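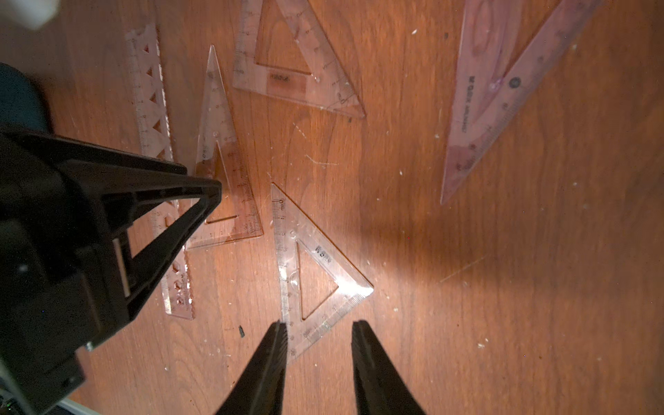
**Zikdale Shared Workshop – two-arm build group**
Minutes of the meeting, Sunday 26th February

The meeting was opened a little late, after the extension cord was found. The notes of the last meeting were accepted with one correction: the spare motor is stored at Plenness, not at Uddale.

**1. Task for the open day**

It was agreed that the robot will sort drawing tools for the open day in June. Set squares and a ruler will stay as the test items. They are transparent, so the wrist camera has trouble to find their edges when the lamp makes a glare on the table. One member proposed to use coloured tools. The group decided to keep the clear ones until the next meeting and then look again.

**2. Grippers**

The black fingers are accepted for now. The group discussed how to lift a thin flat piece from a hard surface – closing on the triangular cutout, or pushing the piece to the table edge with one arm and taking it with the other. Both ways will be tried. The program for the second way is not yet written.

**3. Table and light**

The wood tabletop stays. It should be wiped before every session. A request was made for a softer light, and a grey mat was also suggested, but there was no agreement about the mat.

**4. Recordings**

We have 117 recordings which can be used. Another 31 must be repeated as the two arms were started with the wrong home position. Please write the home position on the whiteboard each time.

**5. Money**

The balance is $1,585. The quote from Hồ for two new wrist cables and a power supply is $840. The purchase was approved, on condition that the cables are the longer type. The colour of the housing was discussed for some minutes and left open.

**Actions**

- Order the cables and power supply from Hồ
- Borrow a diffuser for the lamp from Uddale
- Repeat the 31 recordings
- Write a first program for the table edge method
- Bring the spare motor back from Plenness

**Other business**

The key of the side door is still missing. Whoever has it, please return it to the hook.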